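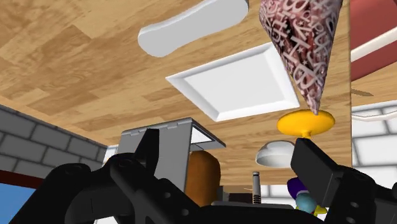 Wrist camera view in a Flurska simulated dining room, with the gripper at the tabletop.

Flurska Grasp Planner

Flurska is a planning and control package for robot arms working over crowded tables. It reads camera images, builds a model of what is on the surface, picks a grasp and sends a joint path to the arm controller. The same build runs against a simulator or a real arm. Switching between them is one line in the cell file.

What is in the package

Perception. The module takes one scene camera and one wrist camera. Objects do not need CAD models. Anything the module can't name is kept as a plain shape, and the planner will still grasp it or keep clear of it.

Planner. Each request returns up to 16 ranked grasps with a full path for each. If the first path is blocked when the arm gets there, the planner moves to the next one without going back to the home pose.

Room editor. Walls, chairs and tables are placed by dragging or from a text file. Surface textures can be swapped between runs. The wood grain and tile sets that ship with the editor are there because plain gray rooms gave us perception results that didn't hold up on real tables.

Replay tool. Every run is logged with camera images, joint positions and planner choices. You can step through a run, change a setting and plan again from any point.

Scene camera and crowded tables

The scene camera covers the table and the floor next to it, so furniture goes into the collision model along with the items on top. Bowls, lids and trays can be left where they are. Soft or lumpy items use the wide-spread grasp type, which is set per object or left on automatic.

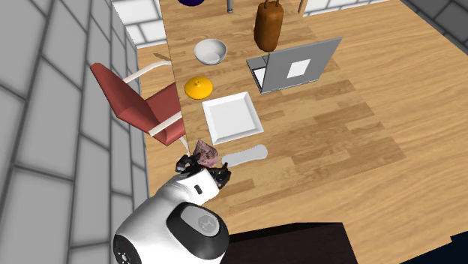 Requirements

Linux, 64-bit
16 GB of memory
2 camera streams, live or simulated
Arm driver with joint position control

The simulator runs without a graphics card, but camera rendering is slow that way.

License and support

A seat license is $792 per year and covers 2 machines, normally one for simulation and one at the cell. University labs should write to Intan Ngui for the teaching price. Setup questions go to Abdelkrim Kamel. Please attach the replay log and your cell file.

The May release adds the text format for rooms. Older room files open as before and are converted when you save them.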